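Galeria: o tecido cor-de-rosa e o organizador azul

Esta página reúne os apontamentos da oficina de arrumação de roupa que fizemos em março na sala grande do Soriano, e que repetimos depois com um grupo mais pequeno. O tema foi a roupa que não tem gaveta certa: panos leves, forros, peças pretas de malha, restos de tecido que ficam meses em cima de uma cadeira. Trabalhámos em mesas de escritório, com o material que havia na casa, e cada pessoa trouxe um saco de casa para separar.

A orientação foi de Čestmír Šimek, que trabalha há muitos anos com armazéns de tecido e que agora dá formação em Bokunmont e em Wundville. O método dele é simples. Primeiro separa-se por peso do tecido, depois por cor, e só no fim se pensa em dobrar. A maior parte das pessoas faz ao contrário e acaba por dobrar duas vezes a mesma peça.

Os panos grandes foram os que deram mais trabalho. Um tecido liso e comprido escorrega das mãos, e quando se pega por um canto só, as pregas marcam na diagonal. Čestmír recomenda pegar sempre pelos dois cantos de cima, deixar cair o peso e esperar um momento antes da primeira dobra. Para um pano de tamanho médio, a largura final deve andar por volta de 13 centímetros, que é a medida que cabe de pé na maioria dos separadores de plástico. 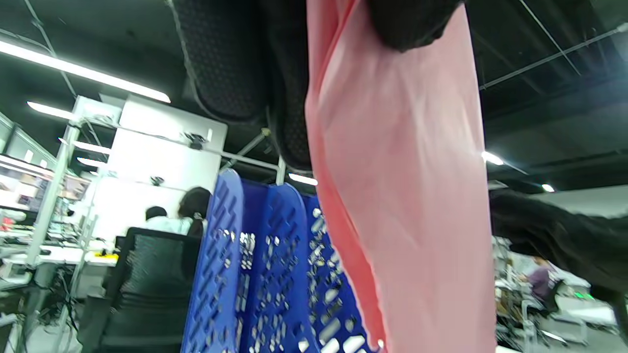

O que fazer com os tecidos que escorregam e não ficam de pé no separador?
Enrolam-se em vez de se dobrarem, com o lado liso para dentro, e prendem-se com uma fita de algodão larga. Um elástico serve por uns dias, mas deixa marca.

Tecido cor-de-rosa claro e panos pretos, com o organizador azul de divisórias verticais em baixo. O cor-de-rosa é liso e tem pregas suaves; um dos pretos tem uma textura de pontos, parecida com malha.

O organizador tem as divisórias furadas, com filas de buracos retangulares de cantos arredondados. Para roupa, preferimos este tipo às caixas fechadas: o ar passa e vê-se logo o que está em cada divisão. Os modelos que comparámos na oficina vinham do catálogo da Prondero, e o mais comprido tinha 70 centímetros. Para uma gaveta normal é demasiado, mas numa prateleira aberta funciona bem.

Sobre as peças pretas, ficam duas notas. A primeira é que devem ser arrumadas longe dos tons claros, sobretudo se forem novas e ainda não tiverem sido lavadas. A segunda é que o preto apanha pelo e cotão de tudo o que estiver ao lado - vale a pena passar o rolo antes de guardar, e outra vez antes de usar.

Várias pessoas perguntaram se compensa pôr etiquetas. Para quem vive sozinho, não muito. Numa casa com mais gente, ou numa sala de trabalho onde todos mexem no mesmo armário, as etiquetas poupam discussões. Usámos cartão branco e lápis, que se apaga e se volta a escrever quando a divisão muda de conteúdo.

No final, cada grupo registou as peças que tinha separado. Somadas as duas sessões, foram 631, contando os retalhos com mais de um palmo. Os retalhos mais pequenos foram para um saco à parte e seguiram para enchimento de almofadas.

A sala do Soriano fica disponível para uma nova sessão quando houver inscrições suficientes. Quem quiser participar deve trazer um saco de roupa já lavada e, se tiver, um separador de casa. As inscrições fazem-se na receção, no horário normal. A folha com as medidas de dobragem está na mesma receção e pode ser levada sem custo.

Página atualizada a 9 de maio de 2018.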